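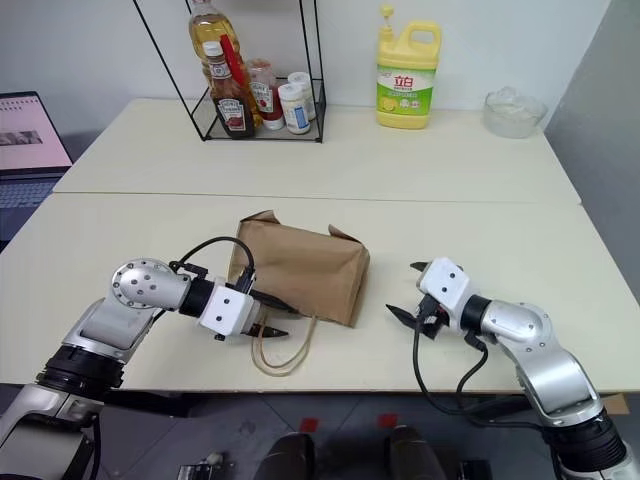 A brown paper bag with rope handles, standing on a white tabletop.

February
By Ghizlane Ouali, Oltness

Bring a bag, take a bag – Brusemside swap shelf opens on Wednesday

Oltness is delighted to open a paper bag swap at its Brusemside shop. Neighbours have already handed in some 300 carrier bags, many with plenty of life left in them!

Drop off clean bags at the counter and pick up one for your shopping. Rope handles are especially welcome – they cope well with jars and tins. Please take out old receipts first.

Doors open at 10am.

Last updated: Wednesday, 9.15am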